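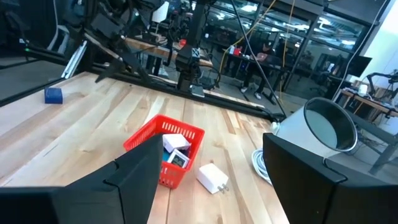
*나무결이 보이는 밝은색 탁자 상판.*

## 홍역 예방접종 기록을 찾으면서

2026년 3월 14일 토요일

지난 2월에 우리 도시 Trastville의 보건소에서 편지를 받았습니다. Broltberg 쪽에서 홍역 환자가 12명 확인되었으니, 어른들도 자기의 접종 기록을 확인해 달라는 내용이었습니다. 저는 이 편지를 사전을 옆에 두고 천천히 읽었습니다. '접종력'이라는 말을 처음에 '접종하는 힘'이라고 이해해서 조금 헤맸습니다. 한국어로 글을 쓴 지 꽤 되었지만 병원과 관계있는 말은 아직 어렵습니다.

저는 어렸을 때 주사를 맞은 기억이 있습니다. 학교 복도에 줄을 서 있었고, 제 앞의 아이가 울었습니다. 그런데 그것이 홍역 주사였는지, 파상풍 주사였는지, 그것은 모르겠습니다. 어머니께 전화를 드렸더니 "다 맞았지"라고 하셨습니다. 무엇을 다 맞았느냐고 여쭈니까 "맞으라는 것은 다"라고 대답하셨습니다. 어머니 말씀을 믿지만 보건소 서류에 그렇게 쓸 수는 없습니다.

노란색 수첩이 있기는 있습니다. 어머니가 사진을 찍어 보내 주셨는데, 도장이 번져서 날짜를 읽을 수 없는 줄이 있었습니다. 홍역 칸에는 한 번의 기록만 분명했습니다. 편지에는 두 번 맞은 기록이 필요하다고 되어 있었습니다. 제가 태어난 나라에서는 그때 한 번만 놓아 주었을지도 모르겠습니다.

회사 동료 Angus Baird 씨도 같은 편지를 받았습니다. 이분은 피검사로 항체를 먼저 확인하겠다고 했습니다. 저도 그렇게 할까 생각했지만, 보건소에 전화해 보니 상담하시는 분이 기록이 확실하지 않으면 검사 없이 그냥 한 번 더 맞아도 된다고 설명해 주셨습니다. 다만 임신 중이거나 면역이 약해지는 치료를 받고 있으면 맞으면 안 되니까 반드시 먼저 말해야 한다고 하셨습니다. 저는 해당되지 않았습니다. 다른 분들은 제 글보다 의사 선생님의 말씀을 들으시기 바랍니다.

접종은 Pundar 거리에 있는 체육관에서 받았습니다. 보건소가 준비한 백신이 1,000회분이라고 입구에 적혀 있었습니다. 저는 많다고 느꼈는데, 뒤에 서 계시던 아주머니는 이 동네 사람 수를 생각하면 모자란다고 걱정하셨습니다. 어느 쪽이 맞는지 저는 판단할 수 없습니다. 그날은 기다리는 줄이 짧았습니다.

문진표를 쓰는 데 시간이 더 걸렸습니다. "최근 4주 이내"라는 질문에 답하려고 달력을 거꾸로 넘겨 보았습니다. 간호사 선생님이 제 이름을 어떻게 읽는지 물어보셔서 "렘지"라고 말씀드렸습니다. 그래서 확인서에는 Remzi Ertürk라고 제대로 나왔습니다. ü의 점 두 개까지 있었습니다! 이것은 여기서 살면서 드문 일이라서 기뻤습니다.

주사를 맞고 나서는 의자에 앉아서 잠시 기다려야 했습니다. 팔은 저녁에 조금 무거웠고, 열은 나지 않았습니다. Angus 씨는 검사 결과를 아직 기다리는 중이라고 합니다.

기다리는 동안 벽에 붙은 안내문을 읽었습니다. 홍역은 공기로 옮고, 발진이 나기 전에도 다른 사람에게 옮길 수 있다고 쓰여 있었습니다. 저는 발진이 나온 다음부터 조심하면 되는 줄 알았습니다. 의심되는 증상이 있으면 병원에 바로 가지 말고 먼저 전화를 하라는 문장도 있었습니다. 대기실에는 아직 주사를 맞을 수 없는 아기들이 있을 수 있다고 합니다. 이 문장은 굵은 글씨로, 여러 언어로 있었으면 좋겠습니다. 안내문은 한국어와 영어로만 되어 있었고, 제 이웃 중에는 두 언어를 다 못 읽는 분이 계십니다.

그래서 어제 보건소 홈페이지의 의견란에 글을 남겼습니다. 맞춤법을 두 번 확인하고 보냈습니다. 답이 오면 이 블로그에도 쓰겠습니다.

혹시 저처럼 외국에서 접종을 받으신 분이 계시면, 수첩을 버리지 마시고 사진으로도 보관해 두세요. 번진 도장이라도 없는 것보다 낫습니다. 제가 보낸 사진을 보고 상담하시는 분이 첫 번째 접종은 인정해 주셨습니다. 이번에 받은 확인서는 Lanz에서 산 파일에 넣어서 여권 옆에 두었습니다.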